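Pendden Learning Center
Photo Gallery: Desk and Supply Storage

The Pendden Learning Center maintains shared work areas for more than 600 registered members. Each area is provided with a common set of desk supplies, kept in open organizers and small drawer units. This gallery presents the storage in use at the Center following the refurbishment of the Flundach Wing, which was completed in October. The project was coordinated by Venkatesh Annamalai, Facilities Manager, with furnishings supplied by Cordero.

Members are asked to return pens and other small items to the front compartments after use. The tall sections at the back are reserved for papers and folders. Supplies are replenished from the main stockroom, and requests for additional items may be submitted at the Jeler Street reception desk.

Gallery last updated Jun 6, 2024.

Flundach Wing, Shared Worktable

Peach-orange desk organizer with four upright bays at the back and a row of shallow compartments along the front. A few slim items are stored in the front left compartment. The tabletop has a grey-brown wood-grain finish, and a yellow-green drawer box provides further storage.

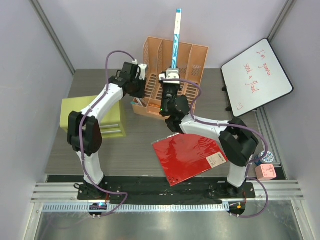 Using the Gallery

Photographs may be reproduced in Center publications with the permission of the Facilities Office. Prints are available to members on request.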